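Small Rooms, Big Piles: My Laundry and Tidying Project

Skarphéðinn Bisgaard
Home and Daily Living, project report
Thursday, June 14, 2018

273 views | 6 comments | Share

So for my project I picked the thing I'm worst at, which is clothes on the bed. Everybody in our class got to choose one household job and stick with it for the whole unit, and a lot of people went for cooking (smart, they got to eat their homework). I wanted to know why a bedroom can look fine on Sunday and like a yard sale by Tuesday, and if there's a way of sorting and folding that a lazy person will keep doing.

I live in the Adholm building, which means a narrow room, one closet with a sliding door that sticks, and a bed that is basically the only flat surface big enough to put anything on. There's a desk too but it has my keyboard on it. My roommate's half is the same thing flipped around.

What I did first

Before changing anything I just kept a notebook. Every time I put a piece of clothing down somewhere that wasn't the closet or the hamper, I wrote down what it was and where it went. The bed won by a mile. The desk chair came second, and then the floor, and then weirdly the windowsill, mostly socks.

The other thing I noticed is that the stuff on the bed was almost never dirty enough to wash. It was clothes I'd worn for an hour or tried on and changed my mind about, and my brain had no category for that. Clean goes in the closet, dirty goes in the hamper, and "kind of fine" goes on the bed until I need to sleep, and then it goes on the chair!

Jerseys were a special problem. They're slippery, the numbers are stiff, and if you fold them like a regular T-shirt they slide right off the stack and take everything else with them. I tried hangers and I tried rolling. I even tried a folding board I made out of a Requena shoe box, and it worked great for T-shirts but was too narrow for anything with big armholes.

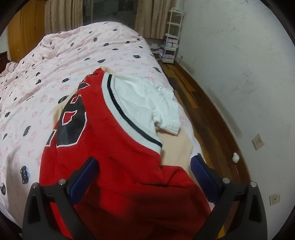

Red jersey and white tee on the bed, cat duvet pushed back.

Making the bed first ended up being the biggest change, and I'm a little annoyed about it because my mom has been saying so my entire life. If the duvet is bunched up you can drop a shirt on it and it just looks like more bunched-up stuff. If it's pulled flat, one shirt looks terrible and you want to move it. You also get a real surface to fold on. I timed myself both ways for a week and folding on a made bed was faster every time, though I'll admit I was rooting for it by then.

The method I ended up with

Pull the duvet flat. Put everything in one pile in the middle, no sorting yet. Take jerseys and tank tops out first and lay them face down, fold both sides in toward the back so the number stays flat, then fold up from the bottom in thirds. T-shirts next, sleeves in, same thing. Socks last, they can wait forever.

The "kind of fine" clothes get their own hook on the back of the door. I bought a Stadomis over-the-door hook rack and it is the best thing in this whole report. When the hooks are full, something has to get washed or go back in the closet.

What didn't work

Color sorting, no. I don't own enough clothes for it to matter. I also tried the Clandeo drawer dividers my aunt lent me and they're nice, but I spent more time getting the dividers to stand up than I ever saved. And the reminder alarm on my phone lasted two days before I started turning it off in my sleep.

What I'd do differently

I'd start the notebook earlier, and I'd get my roommate to keep one too so I had something to compare with. I'd also like to test the jersey fold on other people's jerseys, especially long ones. My report was supposed to be 800 words and I've cut the whole section about towels, so ask me in person if you want to hear about towels.

The door hooks are staying up over the summer!

Share | Comments (6)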